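What the Hand Knows and the Log Doesn't

I spent part of July at a shop called Sumach, watching people teach an arm to put parts where they belong. The pitch for this kind of work is easy to like. You don't write code. You take the arm by the wrist, or you sit at a desk with a pair of controllers, and you do the job yourself while the machine records. Do it enough times and the machine does it too.

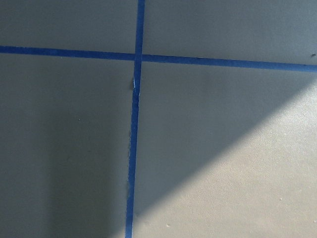
I believe the first half of that. The recording part works fine. It's the word "enough" that bothers me, along with how seldom anybody selling these systems will put a number on it before you sign.

At Sumach the number started at 500. Kai Kasten, who ran the sessions, told me the vendor's people had called that generous for a simple pick and place. When 500 didn't do it they were told 800. By the time I visited they had a target of 3,000 and a rota to get there, with 2 people trading off at the controls. A decent programmer could have written the motion by hand in less time, and Kasten didn't argue when I said so.

The usual answer is that hand-written motion is brittle and a learned one adapts. Maybe. But adapts to what? Everyone I watched was working hard to keep things from changing. They marked out the work area with blue painter's tape. They talked about the light coming in and whether to wait for it to move off. These are sensible habits, and I'd have them too. They are also the habits of people who have learned that their flexible machine isn't very flexible.

Then there is the matter of who is teaching. I tried the controllers myself. With my own hand I would have felt the part touch down. Through the Gethin rig I felt nothing, so I did what everybody does — stopped a little high, waited, crept down, let go. That pause is now in the data. So is everyone else's. The arm will faithfully learn to hesitate, and somebody will later be paid to find out why it's slow.

Guiding the arm directly is better for touch and worse for nearly everything else. It's tiring, it's awkward past shoulder height, and your body keeps getting in the way of the cameras.

I'm not saying it can't work. Kasten thinks it will, and he has put in far more hours than I have. A competing outfit, Wollivon, claims good results from much smaller sets, though when I asked to see the failed runs I was sent a brochure. What I'd like is plain bookkeeping: the hours spent at the controls, the sessions thrown out, and how the thing does after you peel up the tape and put it back down a little crooked.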